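A handshake in a hotel lobby is not a housing deal

Konrad Eberhard and Todor Perić shook hands on Monday evening in the lobby of the Vanhove Hotel, and by breakfast the picture had been shared all over Idham. The two men have spent most of the past year calling each other names in public. Eberhard, the mayor, once said Perić could not run a bake sale. Perić, who leads the opposition on the city council, answered that at least he would know where the money from the bake sale went. Now they are grinning at each other under a chandelier, and people who ought to know better are calling it historic.

It may turn out to be something. So far it is a photograph and one page of text.

The page was handed to reporters on the morning of September 11, 2018, under the title "A Shared Start for Idham." It says the two sides "recognize the need" for more affordable housing on the old Darkis rail yard and will "work toward a common understanding" of how to pay for it. It does not say how many homes would be built, who would build them or what affordable means. The word "budget" does not appear in it.

Supporters of both men were in a generous mood anyway. The mayor's office posted the handshake twice before lunch. Perić's staff posted it once, cropped a little tighter so that their man stood in the middle. One councilwoman wrote that she had tears in her eyes. A radio host in Darkis told his listeners that Idham had shown the whole state how grown-ups behave.

The rail yard has produced this kind of feeling before. In June, Eberhard stood on the same cracked concrete with executives from Pemerix, the developer that holds an option on the northern half of the site, and promised that ground would be broken by the end of summer. Summer is all but over. The fence is still up, the weeds behind it are chest high, and the sign with the drawing of smiling families has lost a corner to the wind. Pemerix said in a short statement on Tuesday that it "welcomes the spirit of cooperation" and had nothing to add about dates.

What the two men have fought over all year is fairly simple. Eberhard wants the city to sell the land cheaply and let Pemerix set aside a share of the apartments for lower-income renters for 12 years. Perić wants the city to keep the land, lease it out and hold the rents down for 90. Those are very different plans, with very different winners, and a reporter who asked on Tuesday which of them had given way was told by both camps that the question missed the point.

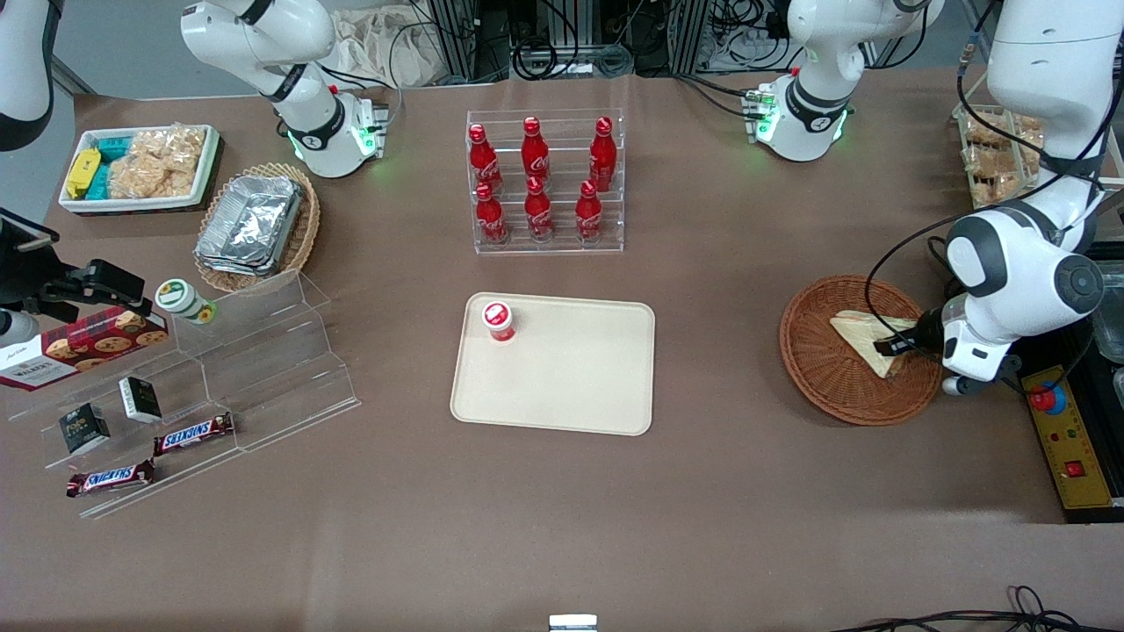
A sandwich in a wicker basket and Coca-Cola bottles on a tiered stand.

Eberhard took questions for less than a quarter of an hour. He was cheerful and said very little. "We talked like neighbors," he said. "I think people are tired of the shouting, and frankly so am I." Asked whether he still supported the sale to Pemerix, he said that everything was on the table. Asked whether that included canceling it, he said he would not negotiate through the press.

Perić was a bit more careful. He told reporters on the steps of City Hall that he had "given up nothing" and that the lease remained his preferred plan. He also said he trusted the mayor's word, which will surprise anyone who heard him speak at the spring council meeting, where he used the phrase "a man allergic to paper." Had something changed his mind? "We had a good conversation," he said, and went inside.

There is a less romantic way to read all this. The council votes on next year's spending plan in a few weeks, and Eberhard is short of the support he needs. He has five members he can rely on and a couple more who like to be asked nicely. Perić, for his part, faces a challenge inside his own party from people who think he has blocked everything and built nothing. A warm picture helps both of them, and it costs neither of them a thing until a number has to be written down.

Renters on the waiting list for city apartments may be harder to charm. Almost 19 months have passed since the council first declared housing its top priority, by a unanimous vote that also came with a group photo. That one hangs in the hallway outside the council chamber. Two of the people in it have since left office, and the task force they announced that night has yet to publish a report.

None of this means the truce is fake. Politicians do sometimes get along after a long fight, and a city where the mayor and his chief critic can sit in the same room is better off than one where they can't. But the test is a dull one. Either a joint proposal with a price, a rent level and a start date reaches the council before the spending vote, or it doesn't.

The mayor's office said a "framework" would be ready soon and declined to say what soon meant. Perić's office said the framework was being drafted by the mayor's office. The rail yard is listed as item seven on the agenda for the next council meeting, marked for discussion only.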